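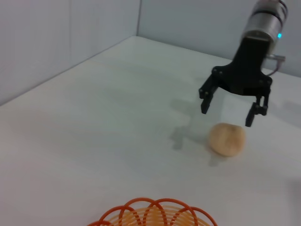 Review: the Leltgate bench rules pack for small gripper arms

Tue 21 November

I've been using the Leltgate pack since June, and a few of you asked if it's worth the money, so here goes. It's a binder, a set of wipe-clean cards and a roll of table tape, all meant to help small teams write sensible house rules for a tabletop arm. It cost me 60 dollars plus shipping. It's not a safety standard and doesn't pretend to be (there's a whole page up front telling you to read the real ones and your arm's own manual, and I'm glad they put it first).

We do pick and place, mostly food-shaped things going into baskets. Round tan lump on a white table, orange wire basket nearby, jaws open over the lump, you get the idea. Dull to watch! But it's exactly the sort of job where people get casual and stick a hand in to nudge something while the arm is live.

What I like

The cards are great. There are 20 of them, one rule per card, big type. "Stop the arm before you reach in" is card one, and it lives on our wall now. Card four says to write down what each status light color means on your own machine and tape it where the operator stands. Ours has a little cyan light up by the wrist, and when I quizzed the team on the colors I got three different answers, mine included. Embarrassing, but we fixed it that afternoon.

I'm also a fan of the clear table rule. One object to pick, one place to put it, open space between them, and everything else goes on a shelf. I used to leave tape and hex keys all over the place. Resets go faster now and I lose fewer hex keys.

Then there's the cable card. It has you run the arm slowly through its whole reach and watch every wire that hangs off the wrist, with somebody else on the stop button. We found a loop we didn't love and tied it back. Ten minutes, tops.

What I don't like

The basket section is thin. It's clearly written for solid bins, and wire rims are a different animal, what with all those loops for a fingertip to catch on. I wanted a line or two on how high to lift before moving across, and there's nothing. Manju Nishad on our team wrote her own card for it and it's better than half the ones in the box.

The tape is bad. Sorry, it is! It peels at the corners and leaves gunk on a white tabletop. I went back to the Prateo tape we had before.

And the log sheets want way too much. Every session gets a full page, with a box for room temperature and a box for "mood of operator." We crossed out most of it and kept date, operator, gripper check, screws checked, stops and why. We've logged 438 sessions that way and people do fill it in, which they never did with the long version.

How it compares

I tried the Nenitz course last year, which was 900 dollars for two people. More depth, for sure, especially on risk assessment, and if you're putting an arm near the public I'd go with that or hire someone who knows the subject. For a bench setup like mine, the Leltgate cards get looked at every day and the Nenitz folder doesn't.

Would I buy it again? Yes, for the cards. Four stars out of five, with the missing one going to the tape. If they ever sell the cards on their own, get those and print your own log sheets.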